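Supports > Licence 2 > Génie des procédés > Hygiène des surfaces > Chapitre 4

Chapitre 4. Cinétique du lavage par aspersion
Notes de cours rédigées par Ruba Saab, relues par Yee-man Huang. Version du 2021-06-12.

4.1 Rappels et notations

On appelle salissure toute matière indésirable fixée à une surface solide. Sa masse surfacique est notée m (en g/m²), sa valeur initiale m0. Le taux d'élimination à l'instant t vaut E(t) = 1 − m(t)/m0. Les quatre facteurs du cercle de Sinner (action chimique, action mécanique, température, temps) ont été introduits au chapitre 2 et ne sont pas redéfinis ici. On retiendra seulement que la diminution de l'un doit être compensée par l'augmentation d'au moins un des trois autres, et que cette compensation n'est pas linéaire.

Les salissures alimentaires se répartissent en glucides, lipides, protéines et dépôts minéraux. Les sucres simples se dissolvent dans l'eau seule. L'amidon gélatinisé puis séché forme un film adhérent, qui gonfle avant de se détacher. Les graisses demandent une température supérieure à leur point de fusion ou un tensioactif en quantité suffisante. Les protéines coagulent sous l'effet de la chaleur : une montée trop rapide en température fixe le dépôt au lieu de l'éliminer, d'où l'intérêt d'un prélavage à froid.

4.2 Modèle du premier ordre

Dans l'hypothèse la plus simple, la vitesse d'élimination est proportionnelle à la masse restante :

dm/dt = − k m, soit m(t) = m0 exp(− k t)

La constante k (en 1/min) regroupe tous les effets de la température, de la chimie et du jet. Le modèle décrit correctement la phase médiane du lavage. Il est en défaut au début, quand le dépôt absorbe l'eau sans perdre de masse, et à la fin, quand subsiste une fraction très adhérente. Pour la phase initiale, on introduit un retard t0, dit temps de mouillage, et l'on remplace t par t − t0 pour t > t0.

La dépendance à la température suit en première approximation une loi d'Arrhenius, k = A exp(− Ea/RT). Attention : cette loi n'a de sens que si le mécanisme reste le même sur tout l'intervalle étudié. Au passage du point de fusion d'une graisse, la pente de ln k en fonction de 1/T change brusquement, et l'ajustement d'une droite unique donne une énergie d'activation sans signification physique.

4.3 Action mécanique et géométrie
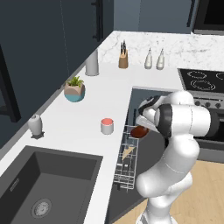 L'action mécanique d'un jet dépend de sa pression d'impact, de son angle d'incidence et de la fraction de surface qu'il atteint directement. Cette dernière grandeur, notée f, est la plus sensible au chargement. Un panier en fines tiges métalliques verticales et horizontales, comme celui du lave-vaisselle ouvert de la figure, n'oppose au jet que la section projetée de ses tiges. Pour un panier vide, f est donc proche de la porosité apparente du treillis dans la direction du jet. Pour un panier chargé, ce sont les pièces elles-mêmes qui font écran, et f peut varier d'un facteur trois entre deux dispositions du même lot.

On écrit alors la constante effective sous la forme :

k = f kd + (1 − f) kr

où kd correspond aux zones frappées par le jet et kr aux zones atteintes seulement par ruissellement. Cette moyenne n'est valable qu'aux temps courts. Aux temps longs, les zones non frappées dominent la masse résiduelle, et il faut sommer les deux exponentielles séparément — erreur fréquente dans les copies.

4.4 Application numérique

Siu-fong Leung a mesuré, sur le banc Dronidis, la perte de masse d'un dépôt d'amidon sur assiette. Données : m0 = 266 g/m², t0 = 3 min, lavage arrêté à t = 18 min. On suppose f = 1 et un modèle du premier ordre avec retard. La masse résiduelle à l'arrêt est de 2,398 g/m².

La durée utile vaut 18 − 3 = 15 min. Il vient :

k = (1/15) ln(266/2,398) = 0,314 1/min

Le taux d'élimination final est E = 1 − 2,398/266 = 0,991. Sans la correction de mouillage, on aurait obtenu k = 0,262 1/min, valeur sous-estimée de 17 %. L'écart est supérieur à l'incertitude de pesée ; la correction ne peut être négligée.

4.5 Rinçage

Le rinçage abaisse la concentration du film de liquide porté par la surface. Si V désigne le volume du film et W le volume d'eau propre apporté, avec mélange parfait et égouttage ramenant le film à V, un rinçage unique divise la concentration par 1 + W/V. En fractionnant W en n apports égaux, on la divise par (1 + W/(nV)) à la puissance n. Le gain est important de n = 1 à n = 2, puis s'amortit vite. La limite pour n infini est exp(W/V).

Travail préparatoire : reprendre 4.4 avec f = 0,6 et kr = kd/5, tracer ln(m/m0) et repérer le changement de pente. Les feuilles de mesure sont à demander à Kai-wen Wei.

Contact : Ching-wen Tang, secrétariat pédagogique — © Supports de cours Stosano — Retour en haut de page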